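Sorting Bench Inspection, Ratum Packing Room, Gasdale
Form revision: September
Completed before first shift

1. Work surface clean, no grit or spilled product. PASS
2. Surface level, no rocking under hand pressure. PASS. Left rear foot adjusted one turn.
3. Bench lighting even, no flicker. PASS
4. Aisle clearance behind bench, minimum 30 inches. PASS. Measured 40.
5. Bins free of splits and sharp edges. PASS WITH COMMENT. Run a gloved finger along each rim at every check.
6. Bin contents below 7 lb. PASS
7. Stored Leka bins stacked no higher than marked line. FAIL. Stack by the door was over the line. Corrected on the spot.
8. Floor mat flat at both ends. PASS
9. Waste sack changed at 80 percent full. PASS 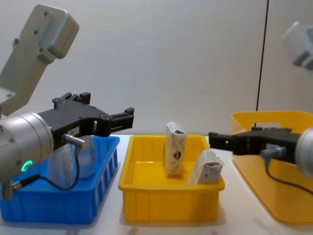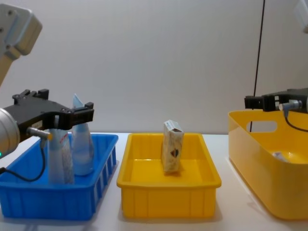
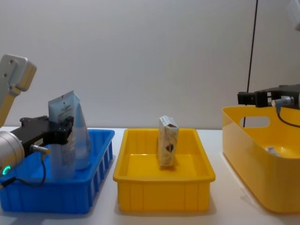 Blue bin at the left of the white bench, yellow bin in the center.

Comment on item 5. Ribbed and slotted walls hold dust and need a brush; a wipe alone does not clear them. The blue bin has vertical ribs on its front and side, so brush it top to bottom and tap it out over the waste sack. Cartons go in upright where they fit. A tall pouch that stands above the rim should be checked for stability before the bin is moved. Replacement bins are ordered through Dostumora, same size only. Recheck item 7 at 2 p.m. and initial the line.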